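Ticket 333: Left gripper width reading drifts during two-handed mug task
Component: handheld gripper pair, width sensing
Severity: medium
Status: resolved, monitoring
Opened by: Jennylyn Samonte
Site: Samirgate, upstairs room

Summary

Jaw width reported by the left handheld gripper drifts away from true width over the course of a session. Right gripper is not affected. Drift is always in the opening direction. Replay of affected episodes on the arm results in the left jaw stopping short of closure, so the mug handle is not held. In one replay the mug was dropped from low height onto the foam mat. No damage to the arm. Replay of this task is suspended until the ticket is closed.

Environment

Two handheld grippers, mesh finger pads, both on Zingate firmware build 19. Recording host runs the Broder logger with default settings. Operator seated at the long wooden table. Task is pick up mug, pass between hands, set down.

Steps to reproduce

Power on both grippers and let them sit for a minute.
Run the open/close calibration on each side.
Record the mug task without a break.
After 20 episodes, close both jaws fully and read the reported width.

Expected: both sides report zero, within tolerance.
Observed: right side reports zero. Left side reports an offset of around 3 mm, larger if the session continues.

Log excerpt

width_left closed=0.1 after calibration
width_right closed=0.0 after calibration
width_left closed=3.2 after episode 20
width_right closed=0.1 after episode 20
WARN width_left: closed position outside calibrated range
WARN repeated 64 times, further messages suppressed

The warning goes to the log file only. It does not appear on the operator's display, and recording continues normally.

Notes from first pass

Swapped the USB cables left to right. Drift stayed with the left unit. Swapped ports on the hub, same result. Restarted the logger between episodes without power cycling the gripper: offset was retained, so it is not accumulating on the host. Power cycling the gripper and recalibrating clears it, and it then builds up again at a similar rate.

Finger pads were checked for play. Both left pads are tight on their mounts. Mesh is intact. Debris behind the pads was considered and ruled out by removing and refitting them.

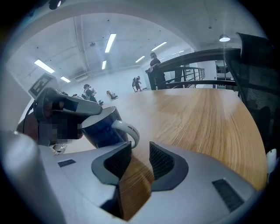

Szczepańska asked whether the offset grows with time or with the number of jaw cycles, and pointed out that the notes so far could not separate the two. She suggested leaving the left unit powered and untouched for as long as a normal session takes, then closing it once.

Done. After an idle period matching a full session, the left unit closed at 0.1. Then cycled the jaw by hand at task speed with the logger running and no mug. Offset appeared within the first few minutes and grew with each block of cycles. Slow cycling produced almost none. The fault therefore depends on motion, and mostly on fast motion.

Cause

Left unit opened on the bench. The set screw holding the encoder magnet to the jaw shaft was loose. The magnet slips slightly on each fast close and does not return. There was no thread compound on the screw. The same screw on the right unit was tight and had compound on it. The build sheet for the left unit has no entry for this step.

Fix

Shaft and magnet cleaned, screw refitted with medium-strength thread compound and tightened to the value on the drawing. Left to cure overnight. Witness mark added across magnet and shaft on both units.

Verification

Calibrated, then recorded 20 episodes of the mug task. Left closed at 0.1, right at 0.0. Second block gave the same readings. Witness marks still aligned. No WARN lines in either log.

Affected data

All two-handed episodes recorded in February with the left unit are flagged width_suspect. Do not correct them by subtracting a fixed offset, as slip is not linear within a session. Camera and pose streams are unaffected and may be used. Width from the right unit is good.

Follow-up

Raise the closed-position warning to the operator display and stop recording when it fires. Assigned to Samonte.
Add a jaw closure check at the start and end of each session.
Inspect the encoder screw on the spare unit before it is issued.
Replay suspension lifted for new episodes only. Flagged episodes stay blocked from the arm.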